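Criminal Justice 210, field report
Siebe Peeters
Mar 28, 2026

**Topic:** night patrol hours in the Rutherford district and whether the new report form saves deputies any time

## Why I picked this

Did a ride-along in October and most of the shift was paperwork. Not what I expected. The deputy I rode with typed the same address into two different screens, then wrote it on a paper card too. So the question for this report: did switching to the Plaltora form cut down on that or not?

## What I had to work with

- Call logs for the Rutherford district, 3,956 calls total, names removed before I got them
- Interviews with 3 deputies, all on nights
- My own notes from the ride-along (messy, sorry)

The logs have a time for when a unit clears a call and a time for when the report is filed. The gap between those is what I used as "report time." Not perfect. A deputy can clear a call, go straight to another one, and file both at the end of shift. I threw out any call where a second call started before the first report was in.

## What I found

Short calls got faster. Noise complaints, parking, welfare checks where everyone is fine. The median gap dropped by 12 minutes after the switch. Bigger than I guessed.

Longer calls, no real change. Crashes and break-ins still need the narrative section and the new form doesnt help with that. One deputy said the narrative box is actually smaller now so she writes it in a notes app first and pastes it in.

Nights are harder than days for all of this. Reports get written in the car, on the shoulder or in a lot somewhere, with the laptop turned down so your eyes stay used to the dark. Two of the deputies brought up glare without me asking. You look up from the screen into a bright light and it takes a while before you can read anything again.

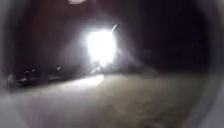

## Problems with the data

The Grakach side of the district uses a different dispatch code for alarms, so some alarm calls probably ended up under "other." I fixed the ones I could find. Also the switch happened mid-month and a few deputies kept using the old form for weeks. No way to tell which from the logs.

Three interviews is not many. All nights, so nothing here from day shift.

## What I would do next

Ask for the form version on each report, that would clear up the overlap. Talk to day shift. Compare with Godis, which has kept the old form and is close in size.

Still need to add the chart for short calls and fix the page numbers before the final verison goes in.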